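Home | Features | Growing | Food | Subscribe

The quiet return of the seed swap

5 min read

Iara Herrera keeps her bean seed in old tobacco tins, labelled in pencil. She has 60 of them on a shelf above the washing machine in Leiva, and every January she takes most of them down the hill to the hall, lays them out on a trestle table and lets people help themselves.

"You take a spoonful and you leave a spoonful," she says. "If you have nothing to leave, you bring some back next year."

The Leiva swap began nine years ago with a handful of allotment holders. Last winter 85 households took part, and the written record, kept in a red ledger, now runs to 1041 entries. Each one gives the variety, who grew it and where the plants stood.

Shop packets have their place too. Flowers in particular are cheap to buy and slow to clean at home, so many growers buy those and save only their vegetables. 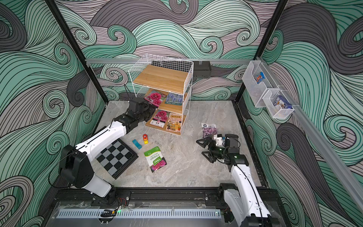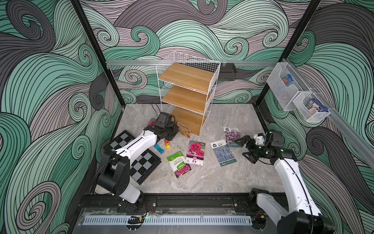 Pink flower and lavender seed packets on the wire shelf, first picture.

Saving seed is easy with peas, beans and tomatoes, which mostly pollinate themselves. Squash is harder. Two kinds grown near each other will cross, and the fruit that follows can be bitter. Herrera ties her female flowers shut the evening before they open, then pollinates them by hand at seven in the morning.

Drying is where most beginners go wrong. Seed that feels dry on the outside may still hold enough damp to rot in a jar. She leaves hers on plates for a month, away from the sun, and bites a bean to test it. If her teeth leave a mark, it goes back on the plate.

The bean she is proudest of is a brown climber known locally as Skirano. It crops late and takes an age to cook - but it stood up to two dry summers when the bought kinds gave up in July. A grower in Drirnora has now asked for a jar of it.

Sign up to our newsletter for growing notes every month. You can unsubscribe at any time.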